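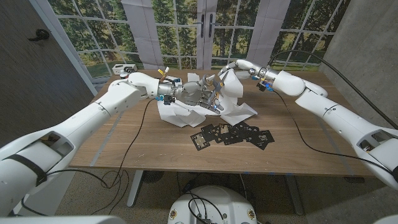

Moldale Craft Room, paper cutting table
Walk-through checklist with comments
Checked by: Wycliffe Ondieki
Time: Saturday, before the 4 p.m. session

1. Table surface
Wood top stable when leaned on, no splinters along the front edge. OK.
Comment: White paper is heaped in the middle and the black cut pieces are in front of it. Flatten or bin the white sheets before cutting starts. Tools get lost under crumpled paper.

2. Black cut squares
Keep pieces with openings in one tray. Not done.
Comment: The pieces overlap and slide when touched. Léonie Bodin wants them saved for the window display, so do not throw them out.

3. Scraps at table edge
Clear anything that can drop to the floor. Open.

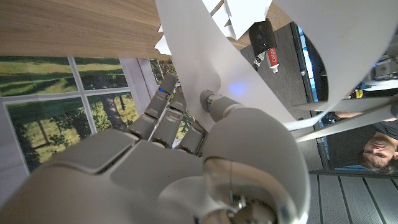 Does a small scrap at the table edge count as a finding?
Anything a shoe can slide on is written down, whatever the size. Paper on a smooth floor goes under "housekeeping" and is closed once it is picked up.

4. Scissors
Blades tight at the pivot, handles free of cracks, tips closed when set down. OK with comment.
Comment: Pivot screw on the Skultell pair tightened by Ferhat Tuncer. Scissors must not be stored in or under the paper pile. Pass them handle first.
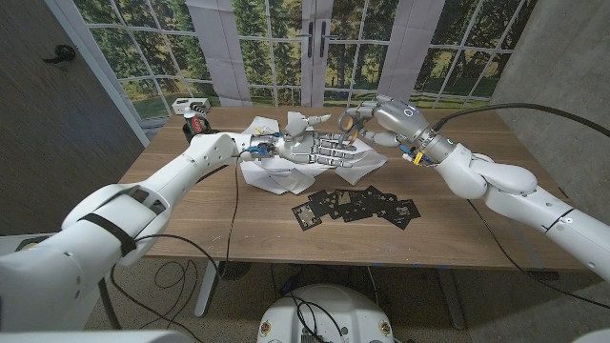
Return them to the rack between tasks, including short breaks. The rack holds 9 pairs and any gap should be explained on the sign-out sheet.

5. Cables
No cable loose across the work surface or hanging off the front edge. Fail.
Comment: Route to the back and clip down. Recheck before the session.

6. Curtains and wall print
White panels hang freely, hems clear of the floor. Wall print flat, no lifted corners.
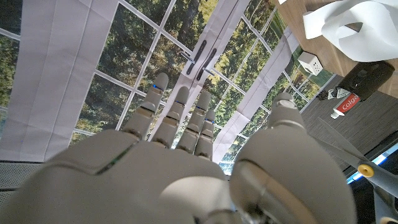 Hems last measured at 80 mm clearance, acceptable. Tug each panel once at the top to test the hooks. Keep paper stock away from the fabric.

7. Waste
Paper bin emptied, lid closes. OK.
Comment: Bin liner is the Cakden type, item 283 on the supply list. Two left in the cupboard.

Open items: 1, 2, 3, 5
Recheck assigned to: Bjarke Thorlacius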